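Keegan Vachon
@keeganvachon
Okay friends, settle in with a coffee, because I have a lot of feelings about plastic bowls this morning and you are all going to hear them. Thread.

We moved my aunt's picnic things out of the garage over the summer and I somehow became the keeper of the family plastic. Four generations of potlucks (well, three and a baby) and it all came to my house in two grocery bags and a laundry hamper.

If you grew up anywhere near Traltstead you know the kind I mean. Orange, lime green, turquoise, that loud pink. Every church supper had them. Somebody's mother's name on a strip of tape on the bottom, and you always went home with the wrong one.

I used to think they were ugly! I wanted the nice white dishes like my friend's family had. Now I see an orange bowl on a green tablecloth and I am seven years old and someone is handing me potato salad.

Anyway, I've been trying to work out a system for them, because the shelf over my dryer is only so wide and things were sliding off onto my head every time I reached for the detergent. Napaporn Petchrat (hi Napaporn!) told me to stop stacking by color and start stacking by size, and she was right, and I was a little sore about it for a day.

By color looks so pretty, is the trouble. All the oranges together like a row of pumpkins. But a small one under a big one wobbles, and then you've got a tower that comes down at 3 in the morning and wakes the dog.

So, a tablecloth, and everything out where you can see it. I really do recommend this part. You can't sort a stack while it's still a stack. 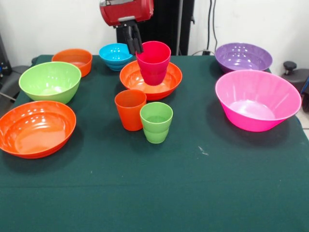
Page 14

The pink cup standing in the wide orange bowl is the whole idea, right there. The tall ones go inside the shallow ones. A shallow bowl on its own takes up so much shelf for what it is, and a tumbler on its own gets knocked over, but put one in the other and they sort of look after each other.

Same with the little turquoise one with the ribs around the outside. I would never put that in with the big glossy ones for the long haul. Ribbed plastic and shiny plastic rub, and you get those gray scuffs that don't come out no matter what you scrub with. Put a paper napkin between them if you have to, or a coffee filter, which my mother did and I laughed at her for it.

Dexter Hutchins asked me last night if you can put the old ones in the dishwasher. Dexter, sweetheart, top rack, and not with the heated dry. I lost a lovely lime green one that way in September and it came out shaped like a potato chip. It now holds clothespins.

Somebody else asked about smells. Onion is the worst, then spaghetti sauce, although with sauce it's more the color that stays. Baking soda and a bit of water, make a paste, leave it while you watch a show, rinse. Then outside in the sun for an afternoon if you've got any sun.

And the tablecloth! Several of you noticed the fold line. Yes, it lives folded in a drawer and comes out looking like a road map, and I have decided I'm at peace with that. Dark green hides gravy and makes orange look like a million bucks.

I did look up what replacements go for, out of curiosity. There's a Turcotte outlet off the highway with new bowls in almost the right orange, but they're thinner and they make a sad little clack when you set them down. The old ones go thunk. I drove home with a dish rack instead.

Sheldon Gagnon says his grandmother had the big orange size and used it for nothing but popcorn, and that if you used it for anything else you heard about it. I think every family had a popcorn bowl. Ours doubled as the bowl you got handed when you were sick, and I will say no more while people are eating.

What I haven't settled is lids. I have a bag of lids. I don't believe a single one of them belongs to anything I own. If you have a method for lids that isn't "throw out the lids," my replies are open and I'm all ears.

Also if anyone in town is missing a bowl with TRELOAR on the tape, Nigel, I think this is your family's, and I think we've had it since the bake sale when the power went out. Come by after supper and I'll send it home with something in it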